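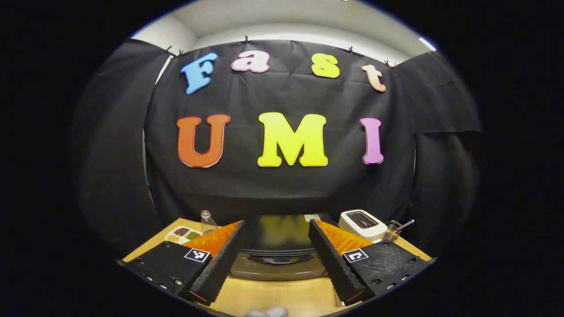 Apr 21, 2018 - Raltcombe workshop, glue tests

Second batch of hide glue, mixed from the Gosa granules. Soaked overnight in cold water, then warmed in the double pot and held at 67 C. The first batch went stringy because I let it climb while I was cutting stock, so the thermometer stayed in this time.

Glued seven pairs of maple offcuts, end of the board marked in pencil. Clamped in the Long clamps for 50 minutes, then left on the rack. Two pairs slid when I tightened up. Rub joint first, clamp second - I keep forgetting the order.

Pair 4 has a starved line on one side. Will break it anyway and write down where it lets go.

The bottled glue from Stikthorpe is still good, though the date on the cap is August. Use it for the drawer bottoms and save the hide glue for the chair.

To do:

- sharpen the toothing iron
- new brush, the old one sheds
- break tests on all pairs, same vise, same hammer
- label the jar in the fridge with the mix ratio

Humidity in the back room is up again. Moved the veneer to the shelf over the bench.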